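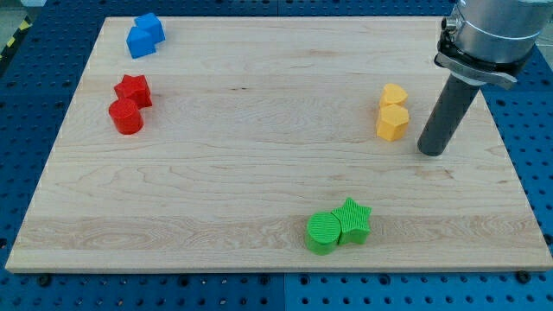
Farzana Howlader would like the wooden board kept. A steel plate would stay flatter through the year, she told colleagues during the spring review of the sorting cell at the Tavares training center, but it would also punish every small mistake in tool height, and the cell is used by people who are still learning to make them.

Her remark settled a question that had been open since the winter, and the center has now published a revised setup and care procedure for the cell. The procedure takes effect in April and applies to both day and evening groups.

By Renetti Newsroom
April

The cell consists of one robot arm, a perforated blue table and a light-colored wooden board on which plastic shapes are placed in pairs by color. The arm carries a plain rod with a rounded tip, used to push the shapes across the wood. Because the rod has no fingers and no moving parts, most of the upkeep concerns its position: how firmly it is held in the clamp at the wrist, and how far above the board it travels.

Under the earlier procedure, tool height was checked once a month. The center's maintenance log shows that the rod had slipped in its clamp on 5 occasions over the past year. In each case the arm continued to run its program normally, and the fault was noticed only when shapes were missed or when the tip began to drag on the wood.

The revised procedure calls for a height check after every 25 hours of operation and after any contact that stops the arm. The technician lowers the tip over a gauge block at each corner of the board and once in the middle, and enters the readings in Skesedora, the center's record system. If the corner readings disagree, the board is to be reseated before any change is made to the program. Correcting a tilted board in software is no longer permitted.

The clamp bolt is to be tightened with a torque wrench and marked with a paint line, so that later movement can be seen without tools. Technicians are also asked to wipe the rod with a dry cloth. Solvents are ruled out – they had left a residue on the board that changed how the shapes slid.

Replacement shapes are printed on site. Pieces with worn bottom edges tend to turn when pushed, and the procedure now directs that they be withdrawn at the weekly inspection. The center has set aside $1,560 for printing material, a spare rod and a second clamp, which will be stored at the Karnow building with the other arm parts.

A trial of the new schedule logged 259 hours of operation with one unplanned stop, traced to a loose cable at the controller. Further changes, including a fixed stop to locate the board on the table, will be considered after the summer session.

Copies of the procedure are available from the front office at Tavares.

Last updated 4:25 p.m.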